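Kesholm Folding Cargo Trailer
Owner's Guide

Section 4: Loading, Bags and First Trip

You have a frame, two wheels, a hitch arm and, if Section 3 went as planned, no bolts left over. If there are bolts left over, go back to Section 3. The spare hardware is in its own packet marked SPARE, and anything outside that packet was meant to be in the trailer.

This section covers fitting the bed liner, loading the trailer, packing groceries and riding it home. It applies to both the Lindsay (flat bed) and the Stevley (high sides). Where the two differ, the step says so.

4.1 Before you load

Park the bike and trailer on level ground. A slope you can't see is still a slope, and the trailer will find it.

1. Put the bike on its stand, or lean it against something that will not mind. The trailer does not hold the bike up.

2. Check that the hitch pin is pushed fully through and the safety clip is closed over the end. You should hear a click. If you hear a crunch, take the pin out and look for grit.

3. Loop the safety strap once around the chainstay and clip it back to the hitch arm. Once is enough. Twice shortens the strap so much that it pulls tight on left turns.

4. Press each tire with your thumb. The recommended pressure is printed on the sidewall in letters chosen to save ink, so use a flashlight.

5. Fold down the parking leg. On the Stevley, the leg is under the front crossbar. On the Lindsay it is at the back, for reasons that made sense to the engineers.

CAUTION: Never load the trailer while it is unhitched and resting on its nose. It will tip backward when you put the third or fourth bag in, and it will do this slowly enough that you think you can stop it.

4.2 Fitting the bed liner

The liner is the gray mat rolled up inside the carton lid. Many owners recycle the carton before finding it. A replacement can be ordered as part 585.

1. Unroll the liner and leave it flat overnight with a few books on top. It has been rolled up since the factory and has grown used to it.

2. Lay it in the bed with the ribbed side up. The smooth side is easier to wipe clean, and everything slides around on it.

3. Press the 8 corner and edge tabs through their slots from above. Start at the front. If you start at the back you will run out of liner before you run out of trailer.

4. Tug each tab once from below. A tab that comes out now would have come out on the road.

NOTE: The liner is washable by hand. It will fit in a dishwasher, but it will not fit in anything afterward.

4.3 Choosing and packing bags

The trailer will carry loose shopping in the sense that a bucket will carry loose marbles. Use bags. Paper ones are fine until something leaks. Thin plastic ones slump and spill oranges. Flat-bottomed crates work very well in the Lindsay, and two small ones sit side by side in the Stevley with a gap in the middle just wide enough to lose a lemon in.

For most trips, ordinary canvas totes are the best choice. They pack down to nothing on the way out, they grip the ribbed liner, and you already own more of them than you would admit to. Lay each one flat before you leave the house and check the handles where they are stitched on. If a seam has started to go, demote the bag to carrying bread.

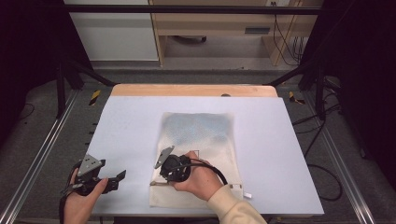 4.4 Loading

1. Put the heaviest bag in first, directly over the axle. Cans, milk, potatoes and anything in a jar belong here.

2. Place the middling bags in front of the heavy one. The hitch should feel slightly weighted when you lift it. If the rear wheel of the bike feels light, you have too much at the back.

3. Fill the space behind the axle with bulky things that weigh little. Toilet paper was made for this spot.

4. Eggs and soft fruit go on top, in the center, and nowhere else. The sides of the bed take the bumps first.

5. Tuck all bag handles inward. A loose handle can reach the spokes on either side, and the spokes always win the first round.

6. Stretch the cargo net from the front hooks to the rear hooks. Do the front first. The net stores a surprising amount of enthusiasm, so keep your face out of its path.

7. Give the load a shove from each side. Anything that shifts more than the width of your hand needs repacking.

CAUTION: Do not carry children, pets or friends in this trailer. The Stevley has high sides and looks inviting to all three.

NOTE: The load limit is on the label under the front crossbar. It includes the bags, the net and whatever you bought on impulse at the checkout.

4.5 The first trip

Make the first trip a short one, with a light load, on streets you know. A round trip to the nearest store is ideal. A first trip to the garden center for paving stones is a different story, and the warranty department has heard it.

1. Fold up the parking leg. People forget this. The leg makes a noise like a fork in a blender, so you will not forget for long.

2. Set off in a low gear. The trailer adds a short lag, then a push from behind when you stop pedaling.

3. Brake earlier than usual, using both brakes. The trailer has no brakes of its own and no opinion about red lights.

4. Swing wide on turns. The trailer cuts the corner, and if there is a curb on that corner, the inside wheel will climb it.

5. Cross railroad tracks and storm grates at a right angle and at walking pace.

6. After the first 600 yards, stop somewhere safe and check the hitch pin, the strap and the net. Do it again when you get home. After that, once a week will do. Pick a day. Thursday is as good as any.

4.6 Unloading and folding

1. Lower the parking leg before you touch the load.

2. Take bags out from the back first, then the front, and the heavy one over the axle last.

3. Unhook the net at the rear and walk it forward. Do not let go of it in the middle.

4. Shake out the liner. Onion skins work their way under the tabs and stay there until June.

5. Pull both quick-release wheels, press the two side catches and fold the bed toward you. Keep your fingers on the marked grips. The unmarked places are where the bed goes.

6. Hang the trailer by its frame, never by the hitch arm. The wall hook from the Telosside storage kit fits both models, but it needs to go into a stud. Drywall alone will hold the trailer until you leave the room.

4.7 If something seems wrong

Trailer sways from side to side: Too much weight behind the axle. Move the heavy bag forward.

Trailer pulls to one side: One tire is low, or the load is lopsided. Check the tire first, as it is less work.

Clicking at the hitch: The pin is dry. Wipe it and add a drop of light oil. Do not use cooking oil, even if you have just bought some.

Rubbing sound from a wheel: A bag handle or net hook has found its way outside the bed. Stop and tuck it in.

Bed will not fold: The liner tabs nearest the hinge are sitting crooked. Take out the two closest to the catches, fold, and refit them next time.

Torque settings for the hitch bolt and wheel axles are in the table in Section 13, along with the replacement parts list.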